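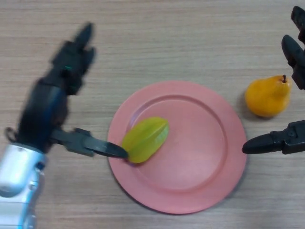
December, ball bench, job 3967

Cavham training balls, the size 5 Ginareos. Complaint from the senior women's side is that they go soft between the warm-up and the end of the session, and that a few have started to wobble on a driven pass. Inês Quintela dropped them off after training with the bad ones marked in pen near the valve. The pen had mostly rubbed off so I went over it with paint marker.

Room at 20 degrees. Left the balls on the rack overnight before touching them, then pumped the lot to the same pressure on the Doro gauge. I don't trust the one on the hand pump. Flurina thinks it reads high and I agree with her.

Leak check first. Dunked each one valve down in the tub and held it there. Two of the marked balls gave a slow string of bubbles at the valve and none at the seams. Silicone oil on the needle, worked it in and out, pumped up and dunked again. One stopped. The other kept going, so the valve core is coming out. We have replacements in the second drawer, the grey ones. The black ones are for the futsal balls and are a hair too short. Someone has mixed them up again, please keep them in the bags.

Bounce. Used Sepp, the drop stand, with the release arm at the usual mark. Arūnas Jõgi read the rebound off the scale and I wrote it down. Good balls were tight. The soft ones came up low before topping up and were fine after, so I'm putting that down to air and leaving the covers alone.

Wobble is a separate problem. Rolled the marked balls down the felt ramp, and one of them pulls left every time whichever way I set it down. Put it in the ring gauge and it is out of round, worst across the panel opposite the valve. You can feel a ridge there with your thumb. Bladder has probably shifted, or the glue has let go inside. Not worth opening. Written it off, and Inês can have it for the rebound wall if she wants it.

Long run: picked the best of the unmarked balls and put it on the kicker for 100 strikes at the middle setting. Pressure drop after that was small enough that I had to look twice at the needle. Went on to 289 and stopped there when the belt started to squeal. No change in the seams. Belt needs tension before anyone uses the machine again. Aivar Juška has the long hex key, it isn't on the board.

Bello Amadi asked if cold could explain the whole complaint. They pump up in the heated clubrooms and then play outside at night, so some of it, yes. Told him to have them leave the balls outside for half an hour and pump them there. I'd like to see one session done that way before we order anything.

To do
Fit grey valve core, dunk again the next morning.
Check the hand pump against the Doro at three pressures.
Tension kicker belt, look at the pulley for wear.
Ask Inês what colour marker shows up best on the wet grass, the silver doesn't.
Ring Cavham about pick-up. The bag has a broken drawstring, tie it off.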